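Liste de contrôle – Installation et configuration de l'éditeur de code Stirora sur les postes de travail

Studico – Service des systèmes d'information
Version applicable à compter de septembre

1. Objet et champ d'application

La présente liste s'applique à tout poste sur lequel l'éditeur Stirora est installé en remplacement de l'éditeur de texte Pritmont. Elle est remplie par le technicien chargé de l'intervention et remise au service avant la restitution du poste à l'utilisateur. Les mentions admises sont : conforme, non conforme, sans objet. Toute mention « non conforme » est accompagnée d'un commentaire.

2. Contrôles préalables

2.1 Espace disponible sur le disque système supérieur à 800 Mo – Conforme.
2.2 Sauvegarde des fichiers de session de Pritmont, y compris les onglets non enregistrés – Conforme.
Commentaire : 466 fichiers ont été copiés sur le partage réseau du service.
2.3 Fermeture de toutes les instances de l'ancien éditeur – Conforme.
2.4 Compte utilisateur dépourvu de droits d'administration – Non conforme.
Commentaire : un compte local d'administration subsistait sur le poste. Il a été désactivé avant la poursuite de l'intervention.

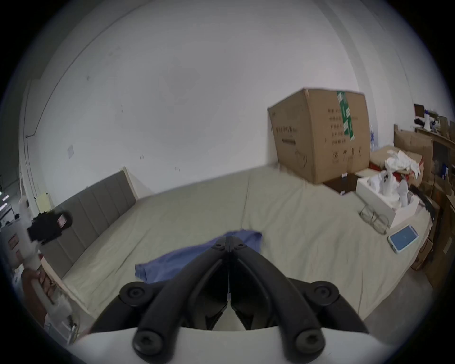

3. Installation

3.1 Paquet téléchargé depuis le dépôt interne exclusivement – Conforme.
3.2 Empreinte du paquet comparée à celle publiée par le service – Conforme.
3.3 Installation pour l'ensemble des utilisateurs du poste – Conforme.
3.4 Association des extensions .txt, .log et .ini – Non conforme.
Commentaire : les fichiers .log s'ouvrent toujours dans Pritmont. L'association est à rétablir manuellement après redémarrage.
3.5 Mises à jour automatiques désactivées – Conforme. Les mises à jour sont diffusées par le service, à l'exclusion de tout autre canal.

4. Extensions

4.1 Extensions limitées à la liste autorisée, soit 9 modules – Conforme.
4.2 Absence d'extension transmettant le contenu des fichiers à un serveur externe – Conforme.
4.3 Module Borkowska de comparaison de fichiers : version 4 ou ultérieure – Non conforme.
Commentaire : la version en place ne gère pas correctement les fichiers encodés en ISO 8859-1 – les caractères accentués sont signalés à tort comme des différences. Mise à niveau demandée.
4.4 Accès au catalogue public d'extensions bloqué – Conforme.

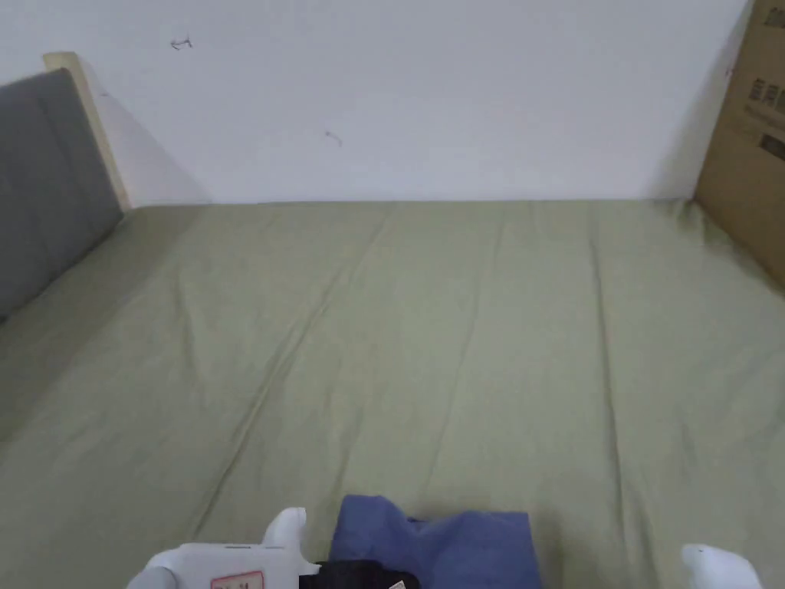 5. Sécurité et confidentialité

5.1 Envoi des données de télémétrie désactivé – Conforme.
5.2 Ouverture en mode restreint des dossiers d'origine inconnue – Conforme.
5.3 Terminal intégré inaccessible aux profils bureautiques – Sans objet.
5.4 Aucun mot de passe ni clé d'accès en clair dans les paramètres – Conforme.
Commentaire : la vérification porte également sur l'historique des recherches, souvent omis lors des contrôles précédents.

6. Restitution du poste

6.1 Ouverture et enregistrement d'un fichier d'essai en UTF-8 – Conforme.
6.2 Remise de la fiche des raccourcis clavier à l'utilisateur – Conforme.
6.3 Désinstallation de Pritmont – Reportée jusqu'à la levée du point 3.4.
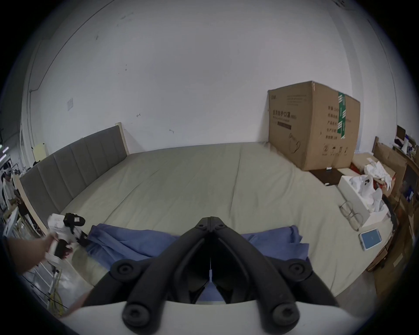

Grand lit à tête de lit grise et drap vert sauge pâle.

7. Suites à donner

Les points 3.4 et 4.3 font l'objet d'un nouveau contrôle dans un délai de 9 jours ouvrés. Le point 2.4 est réputé levé. La liste complétée est conservée par le service avec la fiche d'inventaire du poste.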